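Galería: un horno, dos brazos y mucha paciencia

Esta página reúne notas del trabajo sobre tareas de cocina con dos brazos, el que en los papeles se llama Skiveteo y en el pasillo recibe nombres menos publicables. La idea del método cabe en una frase, lo cual siempre nos ha parecido sospechoso: aprender cada tarea al revés. El robot ve primero el final de la maniobra, cuando ya queda poco que estropear, y desde ahí va retrocediendo hacia el principio, un tramo cada vez.

Lo habitual en nuestro grupo era lo contrario. Se grababa una demostración completa por teleoperación, se entrenaba la política con todo el lote y se confiaba en que los errores pequeños del comienzo no llegaran a ser errores grandes al final. Llegaban. Una pinza que agarra una bandeja un dedo más allá de lo previsto no tiene ningún problema hasta que la bandeja se encuentra con una puerta, y a esas alturas la política ya no reconoce nada de lo que le pasa.

Con el orden inverso, el tramo final se entrena hasta que resulta aburrido. Solo entonces se añade el anterior, y el criterio para darlo por bueno es que entregue la bandeja en un estado desde el que el tramo siguiente sepa continuar. Aburrido, en este laboratorio, es un término técnico: significa que quien vigila la parada de emergencia ha empezado a mirar el correo.

La tarea del horno se parte en cuatro tramos: coger la bandeja, llevarla hasta la boca, introducirla y soltarla. El tercero se ha comido la mayor parte del calendario. En enero creíamos que sería el fácil. 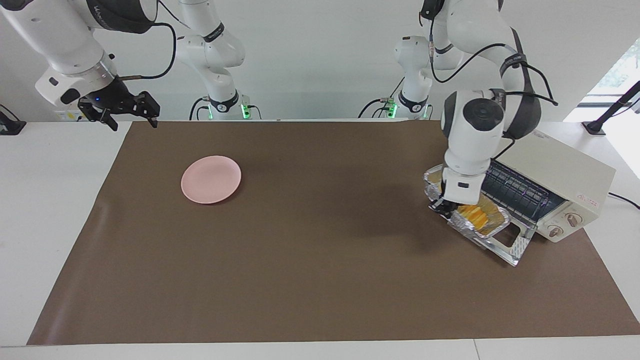 Weltstead, 10 de septiembre de 2018

La bandeja de aluminio en la boca del horno tostador, sujeta por el borde con la pinza izquierda. La derecha espera abierta al otro lado de la mesa, cerca del plato rosa, con la dignidad de quien no ha sido convocado a la reunión.

El aluminio se eligió por lo mal que se porta. Una bandeja rígida perdona un agarre torcido y transmite la fuerza de manera predecible; la de papel de aluminio se arruga donde le parece y, con comida dentro, cada ejemplar acaba teniendo su propia opinión sobre dónde está el centro de gravedad. Los primeros ensayos con bandeja rígida dieron unos números tan bonitos que sospechamos de ellos, y con razón. En cuanto se cambió el material, la política antigua empezó a presentar la comida en vertical.

Del puñado de lecciones que dejó este tramo, la más cara fue la de la puerta. Abierta hacia abajo, forma un escalón justo donde la bandeja tiene que pasar, y la política entrenada en el orden de siempre lo trataba como una leyenda local. Entrenar desde el final obliga a empezar con la bandeja ya dentro y a ir sacando el punto de partida hacia fuera, de modo que el escalón aparece pronto y muchas veces. El robot acaba conociéndolo mejor que nosotros, que seguimos golpeándonos los nudillos con él al limpiar.

Los resultados, para quien haya venido por ellos. Se hicieron 100 ensayos por método, con el mismo número de demostraciones en ambos casos. El entrenamiento en el orden habitual completó la tarea en 56. El orden inverso con los cuatro tramos entrenados a la vez, que era nuestra gran apuesta y aparecía en la solicitud de financiación con su propio diagrama a color, la completó en 55. Hubo que mirar la tabla dos veces para comprobar que no estaba girada.

La mejora vino de la versión lenta, la que congela cada tramo antes de añadir el anterior. Falló 10 veces. No figuraba en la solicitud y entró en las pruebas como control, con el encargo expreso de salir peor que la otra. Ahora encabeza el artículo y el diagrama a color ha pasado al apéndice.

Sobre los 10 fallos. La mayoría se produjo al soltar: los dedos se abren, el borde arrugado se queda enganchado en uno de ellos y la bandeja acompaña a la pinza en su retirada, como un invitado que no acaba de despedirse. El resto fueron roces con la puerta que activaron el límite de fuerza. Ninguno se debió a la percepción, cosa que hemos comunicado con elegancia al equipo de percepción y que ellos han impreso y colgado.

El brazo derecho merece una nota aparte. En esta tarea tiene asignada una postura de espera, y la política la mantiene con una seriedad admirable. Probamos a dejarle libertad, por curiosidad, y en varios ensayos decidió ayudar. Se le volvió a asignar la postura de espera.

La comparación con el banco de pruebas Rallis sigue pendiente. Sus tareas de cocina usan recipientes rígidos, y para que los números sean comparables hay que repetir las demostraciones con ese material, es decir, volver a los ensayos bonitos de los que tanto desconfiábamos. También falta cambiar de horno. Todo lo anterior vale para este modelo y para esta forma de abrir la puerta; si se abriera de lado, no prometemos nada.

El código de entrenamiento y los registros de fuerza se publicarán en el repositorio Skondness junto con el artículo. Los registros están completos, incluidos los fallos. Los comentarios del código se están revisando, por el tono.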